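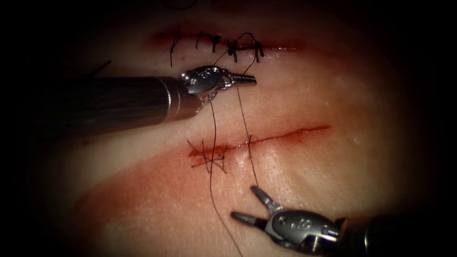 Week 3 handout: Reading a carbon budget without getting lost

Welcome back, everybody. Last time we spent most of the hour on where carbon dioxide comes from, and we ran out of room for the part I like best, where it goes. So this handout picks up there, and I have written it out at more length than usual because several of you asked for something you could read on the bus.

Sources, sinks, and the word "net"

A source gives carbon dioxide to the air and a sink takes it out. That sounds simple enough, and for a smokestack it is. A forest is trickier, since it does both all day long. Leaves take carbon in while the sun is up, and the whole forest (leaves, roots, soil, every mushroom and beetle in it) breathes some back out at every hour, including three in the morning. When somebody tells you a forest is a sink, they mean that when you add up everything going in and everything coming out over a long enough stretch, more went in. That leftover is the net exchange. Please get in the habit of asking "over how long?" whenever you see it, because the same patch of woods can be a sink in June and a source in January.

Our practice site for the term is the Flendside plot, a mixed woodland with a wet meadow on its lower side. The meadow matters more than it looks. Waterlogged soil is short of oxygen, so dead plants rot slowly and the carbon stays put. Drain the same soil and the rotting speeds up, sometimes within a single season.

Two ways of measuring

The first way is to work from the ground up. You put a closed chamber over a bit of soil, watch the carbon dioxide inside climb, and work out how much that square of ground is giving off. Do this in enough places and you can build up an estimate for the whole plot. The trouble is all the ground between your chambers, which you never measured and have to fill in by reasoning.

The second way is to work from the air down. You measure how much carbon dioxide is in the air, either from a tower or from a satellite looking at reflected sunlight, and then use a model of the winds to figure out what must have been happening at the surface. You cover far more ground this way, but now you are leaning on the winds. If the model sends the air over the wrong hill, your source lands on the wrong hill too.

I would love to tell you the two methods always agree. They don't, and a good part of the published work in this field is people trying to find out why. Keep both in your head and be a little suspicious of each.

A note on averaging

Our tower readings come in 30-minute blocks. The instrument samples much faster than that, but the air near the ground swirls about so much that a single reading tells you next to nothing. Averaging over a block smooths out the swirls and still leaves you enough detail to see the sun come up. On calm nights the averages get shaky – the air barely mixes, and carbon dioxide pools in the low ground where the tower can't see it. You will find those blocks flagged in the Jilleo data file. Don't delete them! Leave them in, mark them, and tell me in your write-up what you did about them.

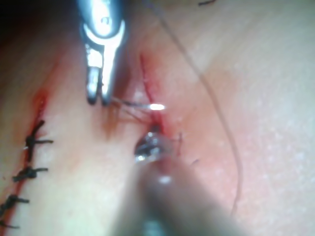 Curved needle between forceps and needle driver, beside an incision.

Units, which cause more grief than anything else

Some papers report carbon and others report carbon dioxide. A molecule of carbon dioxide weighs more than the carbon atom inside it, so the two numbers for the same forest will look quite different. Before you compare anything with anything, check which one you have. The Fasar tables give carbon only. The Koech tables give carbon dioxide. I have lost an entire afternoon to this myself, and I knew better.

Before next class

Read the first 2 sections of the Fasar notes, and skim the third if you have time.

Open the Jilleo file and plot one full day from March. Mark where the line crosses zero, and write a few sentences on what the plants were doing on either side.

Bring 3 questions about the satellite method. Small ones are welcome, and so are the ones you think you ought to know already.

Office hours are the same as before, and the door is open if you get stuck on the plotting.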